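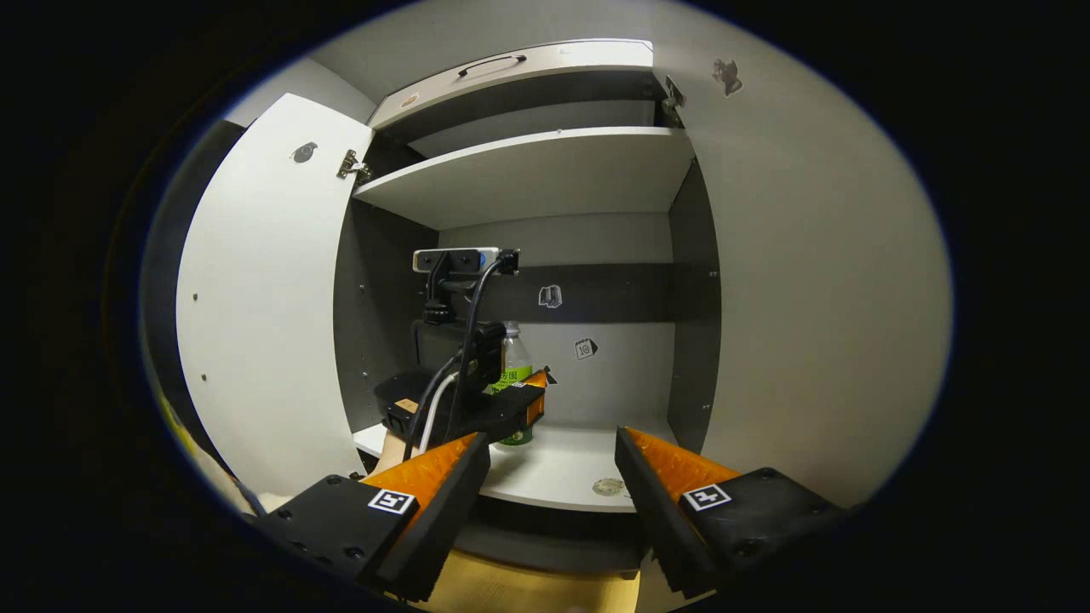

Faut-il vider complètement une armoire avant de la ranger ?
Je conseille de vider un seul étage à la fois. Quand on sort tout d'un coup, le sol est couvert, on ne sait plus où poser les pieds, et le soir on remet les choses en vrac. Commencez par l'étage le plus bas, essuyez-le avec un chiffon un peu humide, laissez sécher, puis passez à l'étage suivant.

Mon armoire a un panneau en haut qui se relève. Que peut-on mettre derrière ?
Derrière ce genre de panneau, la place est souvent peu haute. J'y mets les choses plates et légères qui servent rarement : les nappes, les grandes enveloppes, le papier cadeau. Évitez ce qui roule. Évitez aussi les objets lourds, car on doit les prendre avec les bras levés et ce n'est pas une bonne position.

Le panneau redescend tout seul, que faire ?
Il y a souvent une vis de réglage sur la charnière ou sur le bras. Tournez-la d'un quart de tour, essayez, et recommencez si c'est nécessaire. Si le panneau tombe toujours, le ressort est peut-être fatigué et il faut changer la pièce. Sur les armoires Vorinetti de la série 3972, les deux charnières se changent ensemble, même si une seule est abîmée. Demandez la référence au magasin avant de démonter.

La porte touche le mur quand je l'ouvre. Est-ce que je peux limiter l'ouverture ?
Oui, avec un petit tampon en feutre collé sur le mur ou avec une butée à visser dans le meuble. Le feutre est plus simple pour commencer. Mesurez d'abord l'endroit où la porte arrive vraiment, porte grande ouverte, et faites une marque au crayon.

Comment ranger des appareils avec leurs câbles ?
Le mieux est de garder chaque câble avec son appareil. Je fais une boucle large, jamais serrée, et je la ferme avec une bande de tissu qui accroche. Si l'appareil reste branché dans l'armoire, laissez un espace pour l'air derrière et sur les côtés, et ne fermez pas la porte pendant qu'il marche. Pour les câbles qui ne correspondent plus à rien, une boîte à part, et on la regarde de nouveau en juin. Ce qui n'a pas servi jusque-là part au recyclage.

Est-il utile de coller des étiquettes à l'intérieur ?
Pour une armoire que plusieurs personnes utilisent, je le recommande beaucoup. Un petit autocollant avec un dessin ou un numéro suffit, et les enfants qui ne lisent pas encore peuvent aussi remettre les choses à leur place. Collez-le sur le fond ou sur le bord de l'étagère, à un endroit qui reste visible quand l'étagère est pleine. Les étiquettes Felham s'enlèvent assez bien du blanc laqué. Sur une surface mate, elles ont laissé chez moi une trace de colle que j'ai dû frotter avec un peu d'huile de cuisine.

Où mettre les livres qui n'ont pas encore de place ?
Pendant le tri, on peut les poser debout par terre, serrés les uns contre les autres, le dos vers soi pour lire les titres. Choisissez un endroit propre et sec, loin du passage.
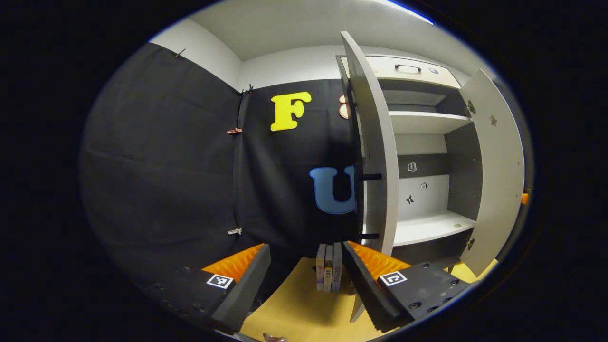

Les livres minces tombent plus facilement que les gros, alors il faut leur donner un appui de chaque côté dès qu'ils arrivent sur l'étagère. Un serre-livres en métal convient, ou simplement une boîte un peu lourde. Je ne les couche pas en pile, sauf les très grands formats, car c'est toujours celui du dessous que l'on cherche.

Dans quel ordre classer les livres ?
Cela dépend de qui les prend. Pour les adultes, par sujet. Pour les petits, par taille, c'est l'ordre qu'ils arrivent à garder sans aide. J'ai essayé le classement par couleur pendant 2 semaines et je l'ai abandonné, je ne retrouvais plus les suites d'une même série.

Comment suspendre un tissu devant un mur ou un coin de rangement ?
Une tringle légère en haut, et des pinces pour joindre deux morceaux de tissu entre eux. Mettez une pince en haut de la jonction et une ou plusieurs autres plus bas, sinon le tissu s'ouvre au milieu. Le tissu noir cache bien ce qui est derrière, mais il montre la poussière. Celui que j'ai acheté chez Sârbu se lave à froid et ne se repasse presque pas.

Peut-on accrocher des lettres décoratives sur du tissu ?
Oui, si elles sont légères, en carton ou en mousse par exemple. Des épingles fines tiennent mieux que l'adhésif, qui se décolle des fibres après quelques jours. Une lettre jaune se lit de loin sur du noir. Avant d'épingler, vérifiez que la porte de l'armoire ne passera pas devant quand elle est ouverte !

Combien de temps faut-il prévoir ?
Pour une armoire de taille moyenne et un peu de livres, comptez 2 heures si vous êtes seul. Avec le nettoyage des charnières et des poignées, ajoutez encore un moment. Ma boîte de tri vient de chez Irkesov, elle contient 16 cases et cela suffit pour les vis, les clés et les petites pièces que l'on trouve toujours au fond.

Page mise à jour le 20 octobre 2021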